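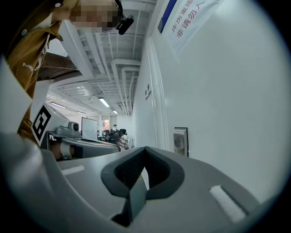
Fig. 1: Grey housing with black notched pad

Section 3. Hanging your Flelto clothes airer

Do read this section through before you fetch the ladder, and have a cup of tea while you're at it. Most of the letters we get at Garthorpe are about step 2.

1. Find two joists with a stud finder and mark the middle of each in pencil. Plasterboard alone won't hold the airer, however sturdy it feels when you knock on it.

2. Hold the paper template against the ceiling and check that both marks sit at least 200 mm from the wall. Damp washing needs air behind it, and your paintwork will thank you!

3. Drill the pilot holes and screw each bracket up until the plate sits flat. 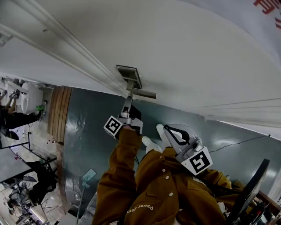
Fig. 2: Grey metal bracket mounted flush to a white ceiling

4. Thread the cord through the single pulley first, then the double, and bring both ends down to the wall cleat.

CAUTION: Never load the airer with more than 20 kg, and keep little ones well clear while you raise or lower it.

Note: If your cord is too short for a high ceiling, ask for part 824 (the longer Lilon cord) and we'll gladly post one out.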